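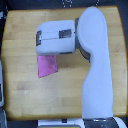 Fig. 4-1. Arm over bench top, gripper apparently holding the pink cloth.

4. Bench rules and set-up, cloth handling

Rev. 8/22/20, T. Chege. Replaces the sheet taped up in Lavgate. Covers the single-arm benches only. Twin-arm cell has its own section (see 7).

Read 4.1 before power on. Every time, not just your first week.

4.1 Before power on

1. E-stop in reach of your left hand. Not behind you, not under a jacket.
2. Press it. Check the lamp goes red. Release, twist, reset.
3. Clear the bench top. Cloth and nothing else inside the reach line. No mugs, phones, scissors, tape rolls.
4. Run a palm over the wood along the edge band. Splinters or a lifted edge — stop and tag the bench. A snagged cloth pulls harder than you think.
5. Base bolts: check the paint marks line up. If one has moved, do not retorque it yourself. Call Emmanuel Ondieki.
6. Sleeves up, lanyards off, hair tied.

NOTE: Gloves are fine for loading. Take them off before you touch the pendant.

4.2 Speed and force limits

Same limits for everybody, incl. visitors and anyone from Jerkico.

Tool speed, person at the bench: 200 mm/s max.
Tool speed, closing on the cloth: 15 mm/s.
Gripper force: setting 2. Don't go higher for thick cloth, regrip instead.

CAUTION: Limits are stored per program, not per arm. Loading an old program brings the old limits back with it. Check them after every load, on the pendant, with your eyes.

Need a limit changed? Fill in the change form, get it signed by Tumaini Chege, then change it. In that order please.

4.3 Loading the cloth

1. Arm parked, program paused, pendant in your hand.
2. Lay the cloth flat on the wood. One layer, no doubled corners.
3. Keep it well out from the base so the main link can swing without going over your arms.
4. Step back behind the floor tape.
5. Say "clear" out loud. Wait for the other person to say it back. Working alone — see 4.6.
6. Resume at low speed. First pick of the day is always watched start to finish.

Use bright solid colors for test cloths. White ones get lost against the housing, and anything tan is hard to see on the bench. Patterned cloth only if the test plan asks for it.

4.4 While it is holding

Once the jaws are closed treat the arm as live, even if it is standing still. A stopped arm is not a safe arm. It may be waiting on a timer or a camera result.

Do not tug the cloth to see if the grip is good. Do not reach under the gripper to straighten a fold. If it hangs crooked let it hang crooked, log it, go on.

CAUTION: Pinch points are the jaw end of the gripper, the collar where the gripper meets the arm, and the narrow part of the link when it folds in toward the base. Hands out of all of them unless the e-stop is pressed.

If the cloth drops:

1. Pause. Wait for the drive tone to quit.
2. Press the e-stop.
3. Pick up the cloth, check the jaws for lint.
4. Reset and restart from home. Never from mid-program.

4.5 Sensor window and cleaning

Wipe the housing with a dry microfiber at shift end. Window on top of the gripper gets a lens wipe, no spray. Spray runs into the seam and we have replaced one housing over this allready. Stondumar cleaner is ok on the bench top, not on the arm.

Lint in the jaws: soft brush, e-stop pressed, never compressed air.

4.6 Working alone

Allowed in daylight shift only. Speed limit stays at the person-at-the-bench value for the whole run, even when you are across the room. Text the Hoekstra desk at start and at finish. No unattended runs until the light curtain goes in — planned for November, will update this section then.

4.7 Log

Every run gets a line: initials, program name, limits as read off the pendant, drops, anything odd. Cycle count from the pendant goes in the last column, write it in full (3,073 not 3k).

Near misses go in the log too, same day. Include the ones were nothing got touched.

NOTE: Program edits made at the bench get saved under a new name with your initials. Do not overwrite the released version.

Next: 4.8 Parking and power off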